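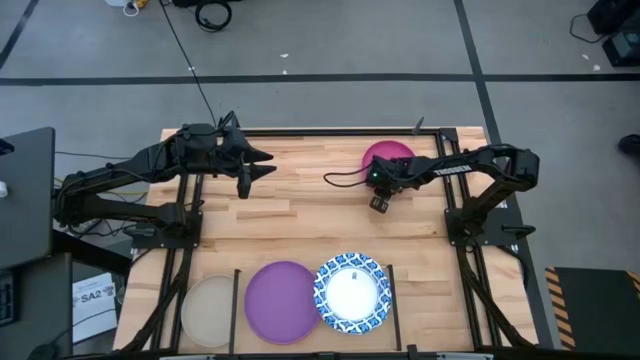

Gotadon has been running on our two-arm bench since the August release, and I promised the list a proper write-up once we got past the install. Short version: I like it a lot, and I'd renew. The task we gave it is plate sorting, with the black dividers along the near edge of the table and a deliberately mixed bunch of plates - translucent beige plastic, a solid purple one, a paper one with a scalloped blue-and-white border, and a magenta one that sits at the far edge under the right arm. If your software can't cope with a see-through plate on a butcher-block top, you find out fast with a set like that!

Replying inline to Amirhossein, who asked most of what I wanted to cover anyway.

Amirhossein Mohammadi wrote:
> We're looking at Gotadon and Otetti for a bench like yours.
> Does the calibration hold if you pull an arm off and put it
> back? With Otetti we had to redo everything each time.

It holds if you go back to the same mounting holes. I took the left arm off twice, once to reroute a cable and once for a worn finger, and both times the quick check passed without a full calibration. When I moved the base by one slot it noticed and asked for the full thing, so it does seem to be really checking. The full run is slow. Bring a sandwich.

> How many demos before you got anything useful?

We recorded 380 for the first model and it was already picking the solid plates nicely. The translucent one was hopeless. We kept going to 1211, mostly adding translucent and paper plates in odd spots, and on the last test set it got 93 percent into the right slot. What made that bearable is the review screen (this is my favorite part of the whole package, I could go on). You scrub both wrist cameras and the overhead together, hit one key to trash a bad take, and it leaves a note on who trashed it and when. We used to keep that in a spreadsheet and the spreadsheet was always wrong.

> Is the price per seat or per arm?

Per bench. We paid 2924 for the year, support included, and both arms go under the one license. Students can all log in. I don't know what they charge if you have a second bench in another building, so ask them before you order.

> Anything you don't like?

Sure, a few things:

- Paper plates. The gripper presets are tuned for stiff stuff and the default closing force creased our rims. You can turn it down, but the setting is two menus deep and goes back to the default after every update.
- Export to the Asadi format drops the operator notes. Support knows about it. No date yet.
- The manual was clearly written for one arm. Everything on handing a plate from left to right I learned from the sample project.
- It wants a lot of disk. More than you think, so buy the bigger drive.

> Did you try it with Stovon's training service?

Only for a weekend. The upload worked the first time, and then the job sat in the queue until Saturday night, so I have no useful timing for you. I'd like to try again with the full set and compare it with training here. If anybody has done that already, please post your settings, especially image size and whether you kept the overhead view.

One last thing for people with older rigs: the installer asks for the arm firmware version before it will go any further, and it won't look it up for you. Write it down first, or you'll be restarting from the top like I did.

Happy to share our project file with anyone on the list. It has the slot positions and the softer grip settings for paper in it, so you'd only need to change the camera offsets.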